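Sindamum update adds harbor district, reworks item storage

Aug 24, 2021

The browser game Sindamum has received its largest update since the spring, adding a harbor district, a trading post and a new way to store items. The update went live this morning, and players need to reload the page to see the changes. Accounts that were logged in during the switch may have been signed out once.

The harbor sits south of the old market and opens to any player who has finished the lighthouse errands. It has a fishing pier, a rope shop and a warehouse where goods can be bought in bulk. Prices in the warehouse change every few hours, and each player can place 2 orders at a time. Orders that are not picked up go back to the warehouse, and the coins are returned minus a small fee.

Sirent, the studio that runs the game, said the warehouse had been planned for the May update but was held back after testers found a way to buy and resell the same crate without paying the fee. That has been fixed. The studio also said no accounts will be penalized for using the trick on the test server.

The storage change affects more people. Until now, items were kept in separate bags for food, tools, costumes and quest goods, and each bag had its own limit. Those bags are gone. Everything now goes into a single chest with 800 slots, and slots can be sorted by name, value or the date an item was picked up. Players who already own more than that will keep everything, but they can't add new kinds of items until they are back under the limit. Stacks still count as one slot.

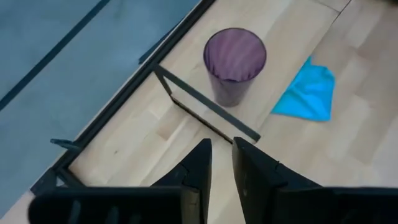
Gripper fingers over a light wooden tabletop.

A search box has been added at the top of the chest. It looks at item names only for now, so typing "blue" will bring up the blue lantern but will miss a dyed coat. Sirent said searching by color and by set is on its list, with no date given.

The trading post replaces the message board that players had been using to arrange swaps. A player puts up an item, names what they want for it, and the trade goes through as soon as someone accepts. Coins can be part of an offer, up to 1000 per trade. Quest items and the yearly badges can't be listed. Old posts on the message board can still be read, but new ones are closed, and any swap agreed there has to be entered again at the trading post.

There is also a new side quest, called The Long Ledger, which starts at the customs desk in the harbor. It asks players to match cargo lists against what is on the docks and report the crates that don't belong. The quest has no time limit and can be left and picked up again. Finishing it unlocks the Prukomska, a small sailboat that can be parked at the pier or placed in a player's yard. The boat can be painted, and the paint is sold at the rope shop.

Fans of the game's card table will see a few changes too. The Dijkstra deck, which many players complained was too strong, has had two of its cards made more expensive to play – the Shortcut and the Toll Road. The daily prize for winning at the table stays the same. Players who spent coins on the deck during the past month can trade it in for the full price at the card shop, though the offer ends with the next update.

The full patch notes list 158 fixes. Most are small. The oven in the bakery no longer burns bread when the window is minimized, pets stop following players into shops that don't allow them, and the music in the clock tower now loops properly. The mute button has been moved from the settings page to the main screen. Several typing errors in the German and Spanish versions have been corrected as well.

A few problems showed up in the first hours. Some players reported that the pier loads as a gray square on older phones, and others said their costume sets were split up when the bags were merged into the chest. The studio has confirmed both. The costume problem is only in how the chest is sorted, it said, and no pieces have been lost. Choosing "sort by name" and then reloading puts most sets back together. A fix for the pier is being tested.

Players who use the trading post should also know that the confirm button currently sits very close to the cancel button on small screens. Completed trades can't be reversed, and support is not handling requests to undo them.

The game remains free to play, and the harbor does not require a membership. Members get one extra paint color for the boat and can see warehouse prices from the map screen. The patch notes are posted on the news page inside the game, and bugs can be reported through the form in the help menu.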